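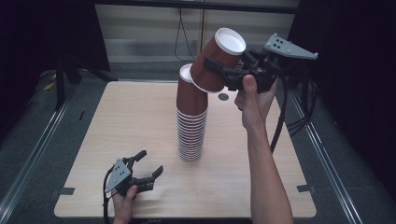

FOOD & DRINK

Running a coffee counter in a town of 1,638

Sølve Solberg opens the door of Nalgate at six in the morning, and by ten past there is usually a line. Most of the people in it work at the Sivbridge sawmill and want the same thing they wanted yesterday.

"I start pouring when I see the truck," Solberg says. "If they want something different they have to tell me before they park."

Sivbridge has a population of 1,638 and had no coffee shop at all until Solberg took over the old shoe repair place on the main street. He had spent 14 years cooking on supply boats and wanted a job where he could sleep at home. The bank turned him down twice. In the end he sold his car and bought a used two-group espresso machine from a hotel that was closing.

The first winter was slow. He opened in November, which he now says was a mistake. "The heating bill came before the customers did. I was selling 14 cups on a bad day, and a couple of those were to my sister."

What changed things was lunch. Solberg began making one soup a day and selling it with bread until it ran out. Office workers from the town hall came for the soup and stayed for coffee. He still makes only one kind, and he does not post the menu in advance.

His business partner, Ivar Granström, joined in the second year and handles the roasting. He works out of a garage behind his house and brings the beans over every Friday. Granström is the more particular of the two. He keeps a notebook for every batch and will throw one out if he does not like the smell.

"Sølve thinks I waste money," Granström says. "I probably do. But people here drink it black, so there's no place to hide a bad roast."

The two do not agree on everything. Granström would like to drop paper cups and have regulars bring their own. Solberg is not ready -- the mill crew would forget them, he says, and then go without.

They have looked at a second location and decided against it for now. Solberg would need to hire a manager, and he likes being behind the counter. A bigger sink is next on his list, and after that a new awning for the front.

Nalgate closes at three, or earlier if the soup is gone and it's raining.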